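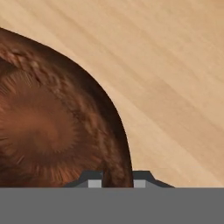

Session 4: From the sim to the bench
Chisholm Shared Workshop, Rastonberg
Handout, please bring it on Friday

Okay, last time we got the shoulder and elbow bolted up and most of you went home with greasy hands and one working joint. This week is mostly software, so you can leave the aprons on the hook. We're going to make the arm pick up a round thing and put it in a bowl, first in simulation and then (if the belts behave!) on the real build in the back bay.

Before you touch the bench

Load the kitchen world in Grurko. It's the default one with the wooden counter and the knife block, and I've left it alone so that everybody's settings match mine. Start with the wrist view. I know the room view is more fun to watch, but you learn a lot more about grip width from down between the fingers, where you can see how much of the object is hiding behind the pads and how much is sticking out past them. My own first grasp was way too far to one side and I only spotted it from there.

Gripper opening is set in raw servo counts. 300 is closed on my build and 1050 is fully open. Yours will be a little different depending on how tight you ran the horn screw, so find your own two numbers and write them on a piece of tape on the forearm. Please do this even if you think you'll remember. I was sure I'd remember mine.

Sending the arm over the counter

Run the approach slowly the first time. I keep the speed slider at the bottom and one finger on the space bar, which is stop. Watch the elbow as well as the hand: with the base in front of the counter, the big lower link swings through a lot of room on its way up, and on the real bench that's exactly where people put their coffee.

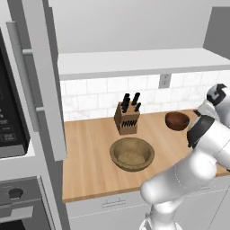

Yiran Song asked at the last session whether we could skip the sim altogether and teach the poses by hand on the real arm, the way she did with her old Gerkwood kit. You can, and for a single move it's quicker. I still want you to do the sim pass once, mainly for the wrist. Our printed wrist has a hard stop and the sim will happily show you a pose that's two degrees away from it, in red, before you strip a gear. (I have a bag of stripped gears. You're welcome to look at it.)

Things to write down as you go:

Servo counts at the grasp. Mine were 756 going in and 317 after closing, which is nearly shut, but I was testing on a bench peg at the time and you should expect a much wider number with anything round and fat.

Which joint moved last. If it's the shoulder, go back and reorder. You want the wrist doing the small final moves.

How high you were when you let go. Lower is better. Bring the hand down over the bowl, open a little, wait a beat, then open the rest of the way and go straight up before you go sideways.

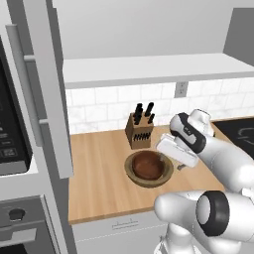 Moving to the real arm

Same pose file, different port. Mervin Ross has labeled the power supplies, so use the one with the green tape and check the emergency stop before you plug in the data cable. Clamp the base at both corners. Then run the whole thing with nothing on the bench, then with a tennis ball, and call me over before you try anything breakable.

If the arm shakes at full reach, it's almost always the elbow belt. Snug it up a quarter turn and try again. If it still shakes, drop the acceleration to half and leave it there for tonight, and we'll open up the elbow together in the next session.

For next time: bring your pose file on a stick, your two tape numbers, and a 2.5 mm hex key if you own one. The shop's set is down to one and I think it's in my car.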